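Cevbridge Community Help > Faith and Churches > Running a parish

Reprinting a pastoral letter in the local paper: permission, wording and imprint

Asked by Rosario Leone, Nov 6, 2018
Viewed 1129 times

Our church in Ulstead wants to place a quarter-page notice in the Lulness paper. The text would be a pastoral letter written by a retired minister, Rev. Fiore, and read aloud in several churches in June. It was forwarded to me by email with a line at the top saying that anyone may copy it and hand it out. The email doesn't say who added that line.

The letter runs to 1000 words or so and the paper's limit for a quarter page is lower than that, so it would have to be cut. It also mentions marriage and school prayer, and one paragraph tells readers to "remember these things when you vote". There is no election on at the moment in our ward, but there is a by-election in the next one along.

I need to know three things before the booking deadline. Is the forwarded line enough as permission? Can we shorten the letter and still put his name under it? Does the notice have to say who paid for it?

We are a registered charity, if that makes a difference. The church meeting approved the spending but left the wording to me.
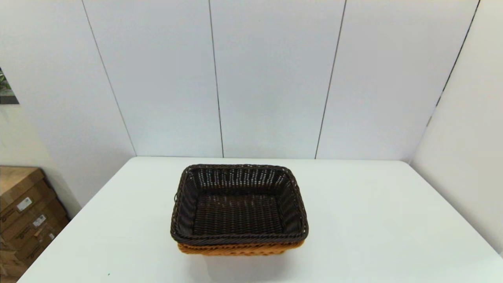

Can we print the letter on our own service sheet while we wait to hear from the author?

Wait for his reply first. A service sheet is still a copy, and the small print run doesn't alter who holds the rights. Reading a short passage aloud in the sermon, with his name given, is a different matter and is common practice.

Answer 1
Accepted by the asker, 15 votes

Permission. A line at the top of a forwarded email is not evidence of anything. It may be accurate, but you can't show where it came from. Copyright in a letter normally belongs to the person who wrote it, unless it was written as part of a job or has been assigned to a publisher. Write to the author or his former church office and ask for a reply in writing covering four points: the full text, the edited text, newspaper use and handout use. Keep the reply with the minutes.

Shortening. Cutting is an edit, and an edit under someone's name can change what he appears to say. Send him the exact version you intend to print. If he agrees, add "Abridged with the author's permission" at the foot. If he doesn't reply, don't print it. You could run a notice in your own words and name the letter as something people may like to read – that needs no permission, provided you don't copy his sentences.

Imprint and charity rules. This is where I would slow down. A church may speak on moral questions, and may campaign on matters connected with its purposes. It may not support a party or a candidate. The sentence about voting, printed next door to a by-election, could be read as election material even if no candidate is named. Take it out, or hold the notice until the poll is over. In either case put the church's name and address on it. Most papers will ask for that anyway and will mark the space as an advertisement.

Ask the regulator's helpline if you are in doubt. They will not approve wording but they will point you to the right guidance.

Answer 2
3 votes

Agree with the above on permission. On cost, check whether the quoted price includes typesetting. We were quoted 156 for the space and then charged extra as the file we sent was the wrong size. Ask for a proof too. Ours came back with the Bible reference wrong, Romans 13 in place of Romans 12, and it would have gone out like that.

Answer 3
0 votes

If the man wanted it spread then spread it. The apostles didn't ask for a form. My church has been passing letters round for years and never had a complaint.

Comment on Answer 3, from the author of Answer 1

Passing a letter round a congregation and paying to publish it are treated differently by the paper, whatever one thinks of the principle. The advertising desk will usually make the person booking confirm that the rights are cleared, and that would be Rosario.

Comment from Rosario Leone

Thank you. I have written to his old church office and asked the paper to move us to a later issue. The voting paragraph is coming out in any case – two of our elders had already raised it.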